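Subject: Re: [Dendville-tools] Rust stains and worn paint on old metal bins
From: Marichka Melnychuk
Date: July 31, 2019
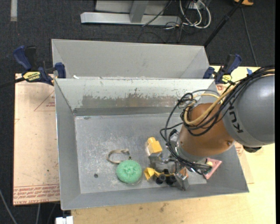
Gray metal bins, with the worn patch on the far wall of the front one

Hi Keith, and hello to everyone else on the list,

Keith Pirihi wrote:
> I picked up 6 old steel parts bins at the Merrick sale and the
> paint is coming off the walls in streaks. My wife would like
> them for the porch, with herbs in. Do I have to strip them back
> to bare metal first, or can I just paint over what's there?

What a nice find, and please tell your wife I think herbs are a lovely idea! I did two of mine last December, when it was far too cold to be out in the garage, so I had newspaper all over the kitchen floor and my poor family ate sandwiches for most of a week.

You don't have to strip them. If the old paint is holding on tight, leave it be. Scrape whatever lifts with a putty knife, then sand the edges of the bare spots until you can run a thumb across and not feel a step (this takes longer than you'd think, so put the radio on). One caution, though. Old shop paint can have lead in it, so buy a test kit before you sand anything, and if it comes up positive, leave the sanding alone and write back to us.

After that it's dish soap, a good rinse, and a whole day to dry. I use a rust primer and then two thin coats. My first try was one thick coat and it ran down the sides like gravy.

For the herbs I would keep them in their own pots and stand those inside on a few pebbles. Soil right up against steel is asking for trouble, and it's so much easier to lift out the basil when it gets sulky.

I still have half a can of primer from that job if you're over toward Pludement any time. Come by and take it, and bring a cutting of that mint!

Warmly,
Marichka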